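clastex-wrist README

Setup, upkeep and repair notes for the curtain cell (Clastex arm, two-finger gripper, wrist camera). Covers this one cell only. The Skundenard bench has its own README, don't mix the two, the mounts are different and so are the offsets.

Maintainer: Eimear Mac Giolla
Last full check: May 15, 2021

What's in the folder

setup/ has the mount offsets and the start script
logs/ one text file per session, plain, no headers
frames/ wrist camera frames, 1000 per archive
repair/ parts list, old notes from Hrubý, half of them still in Czech

Logs and frames share a session name. If a log has no matching archive it means I haven't uploaded it yet, ask before deleting.

Power up

Main switch, then the controller, then the camera. In that order. Camera first and the driver grabs the wrong port and you'll be restarting the lot. Wait for the controller light to go steady. Run the start script from setup/, not from your home folder, paths are relative (sorry).

Home the arm with the gripper open. Curtain drawn across before you home, not after. Check that the arm cable hangs on the wall side and has slack with the arm at full reach.

Gripper

Both fingers run on parallel linkages. Check the screws before every session, hex key lives in the top drawer of the Clirnar cabinet. Snug, don't lean on it. Blue threadlocker only, a small drop, and leave it overnight. Somebody used red once and we lost a linkage bar getting it out.

Fingertips: wipe with a dry cloth. No alcohol, it leaves a film that catches on the weave. Run a fingernail along each edge and if you feel a burr swap the tip, spares are in the same drawer. A burred tip pulls threads and then the curtain is done for.

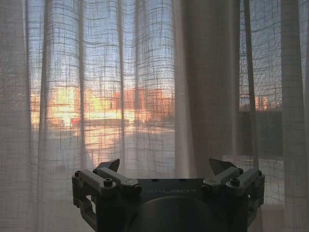 Approach height is set in setup/offsets.txt and it's the number people most often get wrong. Too low and the tips come up under the hem and lift it, too high and you're pinching where two folds meet and the force reading is meaningless. For a park check, jog up to the fabric with the fingers spread and stop just short of it. You want both tips in view with a wide gap between them and pale curtain showing through the gap, lettering on the housing towards the bottom. If only one tip shows, the camera bracket has slipped. Loosen the bracket, square it up, tighten, repeat the park check. Then save a frame with the session name so teh next person has something to compare to.

Exposure

Fixed, not auto. Auto chases the window every time a fold opens up and the fabric goes to mud. Current value is 799 in driver units, don't ask me what a driver unit is. With low sun on the buildings outside you will lose detail in them, that's fine, we only need the weave and the tips. If the weave itself blows out, drop the value and write it in the log.

Finger calibration

1. Open fully, jaws empty.
2. Run cal_open, wait for the prompt.
3. Close on the brass gauge, never on fabric.
4. Run cal_close.
5. Open, close on the gauge again, compare. Off by more than 2 counts, start over.

Redo after any screw has been touched. Also after a crash, even a soft one.

Known faults

Left finger lags on close. Usually dust in the joint nearest the body. Brush it out, dont oil it. If it still lags, pull the finger and look at the bushing.

Error 17 on start. Camera came up before the controller. See Power up.

Clicking at the wrist when rotating. Was the mount ring in April, retorqued, has been quiet. If it comes back stop and tell me, do not run it to the end of the session.

Frames all gray. Exposure file missing, driver falls back to its default. Copy it again from setup/.

Gripper opens by itself at power off. Normal on this controller. Don't leave anything heavy in the jaws.

Not done yet

- strain relief for the camera cable, currently tape
- translate the rest of the Hrubý notes
- spare mount ring, on order, no date
- log format: add the exposure value automaticaly so we can stop typing it in

Changes to offsets.txt go through Eimear. Everything else, just edit it and leave a line in the log.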